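In praise of the empty shelf

I've just moved for the second time in three years, and I have opinions about storage.

My new place is in Siltden, a skinny unit above a shop, and the kitchen has next to no cupboards. Everyone who walked through it said the same thing: you'll need to get something for all your stuff. So off I went to Tradwood with a list and a tape measure and came home with two tubs of the sort that stack, a rack for the back of the pantry door and a label maker I'd been eyeing off for ages (it was on special, leave me alone). I spent nearly $900 setting up that flat, and a good chunk of it went on things whose only job is holding other things.

And within a month they were full! Where did it all come from? I'd given away boxes and boxes before the move. But put a tub in front of me and I'll find the batteries and the odd chargers and the takeaway soy sauce to go in it. My mum was the same. She had a drawer for string, and when the string outgrew it she started on the drawer underneath.

I reckon we've got the order wrong. We buy the container first and then go looking for something to deserve it. The organising shows are terrible for this — all those matching jars, and you never see anyone ask whether a household needs four kinds of lentils. I own a Ratance spice carousel. I cook with cumin and chilli. The rest of it just goes round.

So my rule since January is that something in every room stays empty. In the bathroom it's the windowsill. In the kitchen it's the top shelf, which drives my sister mad, as she can't see a bare surface without popping a candle on it. When the groceries come in there's somewhere to dump them, and when a friend drops off a tray of lemons I don't have to shuffle the toaster about to fit them in.

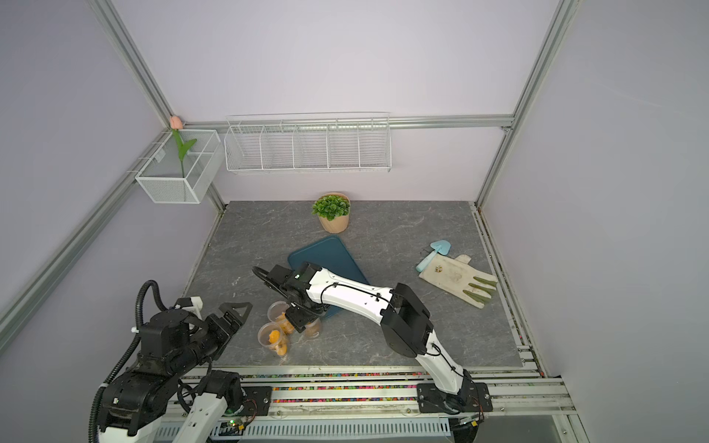

Five compartments on the wire shelf, and not a thing in them. Bliss.

The hardest part is leaving it alone. I walked past the hardware place on Mofokeng Street last week and there was a basket in the window, a really lovely one with handles, and I had it halfway to the counter in my head before I asked myself what was going in it. I couldn't come up with an answer, so I bought a coffee and went home.

I did go back for the basket, mind you. It's on the top shelf with nothing in it, and my sister says that doesn't count.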